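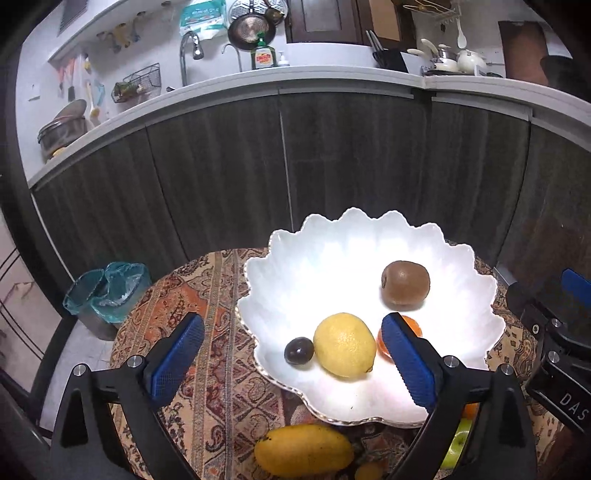
The Stamermont scalloped bowl on our kitchen table, kiwi at the back and lemon up front.

I have bought a lot of fruit bowls. There was a wire one that left dents in the peaches, a wooden one that split down the middle, and a very pretty blue one that held exactly two bananas and then tipped over. So when I tell you I'm excited about a bowl, please know that I come to it with some history!

This is the big white one from Stamermont, the model they call the Fitzgerald. I paid 60 dollars for it at the Sturkport home store on a Tuesday evening, when I was supposed to be buying a shower curtain. It has been on the kitchen table ever since January and I still like looking at it every time I come in to make coffee.

What sold me first was the shape. The rim goes up and down in deep rounded lobes, like a shell or an open flower, and the inside walls are fluted, so the light slides down them in a really lovely way. Mine has a thin line of gold beading along the edge. I was worried about that beading. I usually don't go for gold on anything I plan to use every day, and in the store, under those spotlights, it looked a bit much. At home it calmed right down. It's narrow, it follows the curves, and it's about the right amount of fancy for a table where people also do their homework.

The second thing is how good fruit looks against the white. A kiwi is not a glamorous object, and in this bowl I find myself admiring one. Lemons look wonderful. Dark fruit looks even better, and I've started buying more of it than we can eat, so I suppose the real price of the bowl goes up a little every week.

Let me talk about size, because I went back and forth on this in the store for a silly amount of time. It's a large bowl with a wide opening, and the sides spread out instead of going straight up. You get a lot of room to show things off and less room for piling than you'd expect. If you like one relaxed layer of fruit with some space around it, you'll be very happy. If you do one giant grocery trip a month and want a mountain of apples, get something deeper. We shop twice a week and it suits us fine, although on shopping days there's always some overflow on the tablecloth until somebody gets hungry. I've come to like the overflow! It looks generous, as if a painter might stop by.

About that tablecloth. It's an old one from Nirkska, tan and rust with paisleys all over it and striped bands, and I was sure a fancy bowl on top of a busy cloth would be a headache. I even bought a plain cream cloth to go under the bowl and used it for 3 days. It was so dull. The paisley went back on and the two of them get along beautifully, I think for the simple reason that the bowl is plain white apart from its edge and the cloth does all the talking. Our cabinets are dark wood grain, too, and the kitchen can feel gloomy by late afternoon, so a big bright thing in front of them does a lot of good.
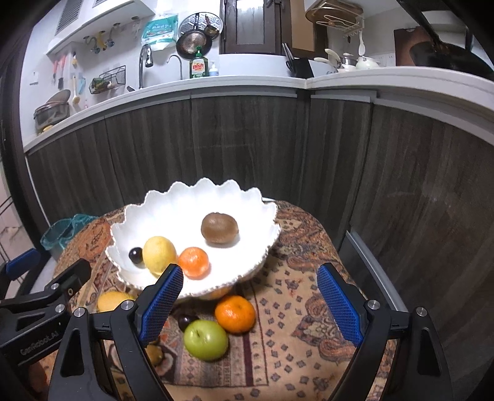 Shopping day overflow: a green apple and an orange mandarin in front of the bowl.

Now for everyday use. Cleaning is easier than I feared. The fluting is soft enough that a sponge gets down into it, and I haven't had to chase anything with a toothbrush. The beading takes a little more patience. Crumbs and dust do settle along it, and I go around with a damp cloth when I remember to. I wash the whole thing by hand, partly because of the gold and partly because it takes up so much of the dishwasher that nothing else would fit anyway.

It's heavy for its looks. I like that, since a heavy bowl stays put when someone grabs an apple on the way out the door. Carrying it full is a two-hand job, and I'd tell you not to pick it up by one lobe of the rim. Mine has no chips so far and I'd like to keep it that way.

One small annoyance: round fruit rolls. The inside is smooth, so if you take out the lemon that's holding everything in place, the little plums go wandering toward the middle. It isn't a big problem, but I now build from the outside in, with the larger fruit first and the small dark ones tucked up against it. A kiwi on its side makes a pretty good doorstop.

I also tried it as a salad bowl for a birthday lunch, and I wouldn't do it again. It looked fantastic on the way to the table, and then the tossing was a disaster, with leaves going over the low parts of the rim. Bread rolls, on the other hand, were perfect in it. So were wrapped candies. A friend wants to borrow it for a dessert buffet and I'm still making up my mind.

As for the price, 60 dollars is more than I had ever spent on a bowl. The same store had one with a similar rim for 200, from a different maker, and after holding them both I couldn't find anything in the expensive one that I wanted more. There's a smaller Fitzgerald as well, which would be sweet on a narrow counter or for one person who eats mostly clementines.

I'm giving it 9 out of 10. The missing point is for the dusting and the salad. If they ever make it in a deep green, I'll be back at that store before breakfast.

Good for: a relaxed layer of fruit, bread rolls, candies, brightening up a dark kitchen
Less good for: tossed salad, very big grocery hauls
Washing: by hand, soft sponge
Would I buy it again: yes, and I'd skip the plain tablecloth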